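Zultbridge Institute for Brain and Behavior
Minutes of the Department Meeting, February

Chair: Florêncio Sampaio
Apologies were received from the Murkside group.

1. Minutes of the last meeting
Approved with one correction. Under item 4, "reading study" should say "rereading study".

2. Ketilsson Lecture
The Chair reported that the speaker has accepted. The lecture will be on attention and aging and will start at 4 p.m. on Monday in the Dirkport hall, which seats 472. Last year more than 80 people had to stand because the smaller room was used. Registration will stay free, but people outside the department will need to sign up online. The reception budget is the same as last year. It was asked whether the talk could be recorded. The speaker has agreed to audio only.

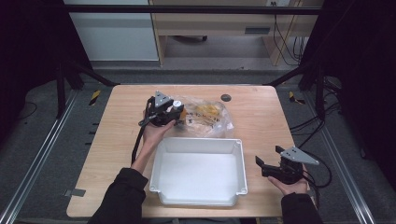 3. Participant pool
Sign-ups have been slow since the winter break. Eleven studies are now drawing on the same pool, and two of them need left-handed adults only. The meeting agreed that no study may hold open more than 60 slots at a time. Slots not filled within two weeks go back to the pool. The screening form will be shortened - the questions on sleep and caffeine will move to the individual studies that use them.

One member asked whether people who took part in the rereading study can be invited again. The Chair said yes, if the new study does not use the same word lists.

Action: Pool coordinator to send out the revised form before the end of the month.

4. Testing rooms
Room 11 is still too noisy for hearing work when the ventilation is on. Facilities has offered to look at the duct but gave no date. Until then, hearing studies have first call on the basement booth in the mornings and everyone else books from noon.
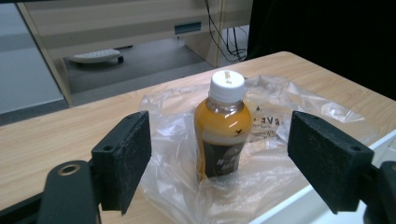 The online calendar does not yet show the new split, so bookings should be sent by email for now. Double bookings will be settled by the time stamp on the email.

5. Graduate matters
Two students have asked to move their second-year talks to the spring. Both requests were approved. Written feedback on first-year projects is overdue from several supervisors and should go to the graduate office this week.

6. Any other business
The journal club will move to the seminar room. The printer on the second floor is to be replaced - the old one can be used for drafts until then.

The meeting closed at 3:40 p.m. The date of the next meeting will be sent by email.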